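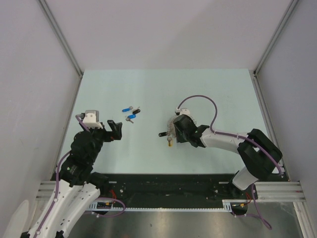
*Two arms share one tabletop at the Idgate open house, with small parts waiting between them.*

# An Afternoon at Idgate

The parking lot was already full when I pulled in a little after lunch, so I left the car down by the feed store and walked back up the hill, which gave me time to get properly curious. Idgate holds its open house every September, and for years I had been meaning to go and for years something had come up - a dentist, a wedding, a leaking water heater. This time nothing came up. I signed the sheet at the front desk, got visitor sticker number 771, and was told very kindly that the coffee was to the left and the robots were to the right.

I went left first, I will admit. Then I went right.

If you have never been inside the place, it is a long, low building that used to make cabinet hardware, and it still has the wide doors and the good north windows from those days. Trevor, the big gray forklift-looking machine that most of the children had come to see, was rolling slowly up and down a taped lane near the entrance, carrying a crate from one end to the other and then carrying it back again. It is named after the street the company started on, and it has its own fan club among the under-tens. I watched it for a good while myself, and I am well past ten.

But the bench I kept going back to was a quieter one, over along the far wall, where the project they call Plutar lives. Plutar is a pair of arms, white and black, mounted on one black base plate and reaching out over a tabletop the soft green-blue of an old kitchen. Each arm has a purple cable looping along it, and I found those cables oddly cheerful, like ribbon on a bicycle. On the table was the sort of stuff you might turn up at the back of a desk drawer: a couple of little blue and silver things, some small dark pieces with silver tips, and a round gray bristly object that looked for all the world like one of my grandmother's hair rollers. The right-hand gripper was down on top of that one. The left-hand gripper was held open, a little way off from the blue pieces.

"It's the bristles," said the young engineer running the bench, when I asked why everybody seemed so interested in the gray one. A smooth, hard part has an edge, she explained, and an edge is something you can plan for. A thing made of spikes gives a little wherever you touch it, and the arm has to make up its mind about how hard to squeeze. She said this with real affection, the way some people talk about a difficult horse.

The job, as she laid it out for those of us leaning on the rope, is sorting. The arms pick small loose items off the table and put them where they belong, and they keep at it through a full session of 20 minutes, after which somebody mixes everything up and they start over. The team has set itself a goal of 2,000 recorded picks before the first snow. They want every kind of item in there, the easy ones and the miserable ones, and they have asked the whole staff to bring in odds and ends from home.

A man beside me wanted to know why it needed two arms, and I was glad he asked, having wondered the same and been too shy. The answer was that you can try it yourself with one hand in your pocket. I did try it, later on, with a jar of buttons at my kitchen table, and I lasted until I had to turn one over.

The hardest questions came from a school group bused in from Lulier, 21 of them, in matching yellow shirts. Does it get tired? (No, but the motors warm up.) Does it know what a hair roller is? (Not in the way you do.) Could it braid hair? This last one got a long pause and then a very thoughtful "not this year," and the girl who had asked it wrote the answer down in a spiral notebook, underlining something twice.

I stayed until they began folding up the chairs. Trevor had been parked by then, with its crate set down beside it, and the coffee was down to the last inch in the pot. The engineer was still at her bench, chatting with a retired machinist about springs. I peeled off my sticker in the car and put it on the dashboard, where it has been ever since.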